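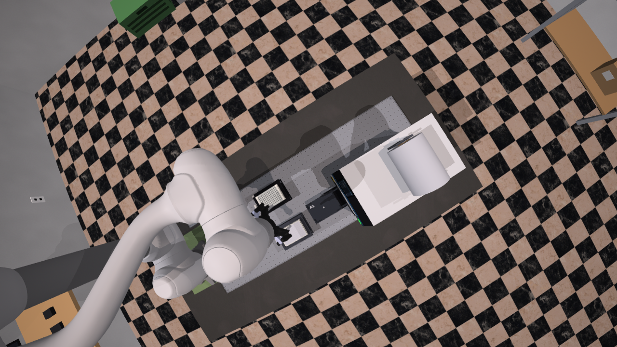 Gwilym Skyrme said the valley had waited long enough for a proper place to send people when they ring up asking where to stay. Most callers, he said, want a bed within reach of the lake and somewhere to park, and until now they have been read a list over the telephone.

Last updated: February 2018

Print this page | E-mail this page

WERNWOOD VISITOR OFFICE TO OPEN IN MAY

A new visitor office serving Wernwood, Peto and Ikside will open in May in the former booking hall on Haverford Road, Wernwood. It will take over accommodation enquiries for all 3 villages, which are at present dealt with by the parish office in Peto on weekday mornings.

The office will hold details of hotels, guest houses, self-catering cottages and camping sites. Staff will be able to check vacancies and make bookings at the counter or by telephone. There will be no charge to visitors for this service. Owners will pay a yearly listing fee, and those who sign up before the office opens will have their first year free.

Between them the villages have 1188 bed spaces, counting touring pitches as two each. The largest share is at Ikside, on the lake shore, where most of the caravan and camping sites are found. Peto has mainly guest houses and rooms above pubs. Wernwood has the only two hotels, both within walking distance of the railway station.

So far 17 owners have asked to be listed. Forms can be collected from the parish office or sent out by post. Owners should give the number of rooms, the months they are open, whether dogs are accepted and whether there is step-free access. Cottages let by the week should also give their changeover day.

The booking hall has been closed to the public since the ticket counter moved to the station platform. Work on the building includes a new front door with a ramp, a toilet, and racks for walking maps and bus timetables. The side entrance from the car park will be kept for deliveries.

Opening hours will be 9.30am to 5pm daily from May until the end of the autumn half-term holiday, with shorter hours in winter. Outside these times a list of places to stay will be displayed in the front window.

The lake bus will stop outside the office on its way from Haverford to Ikside. The winter timetable is not affected. Parking in the station car park is free for the first hour.

Print this page | E-mail this page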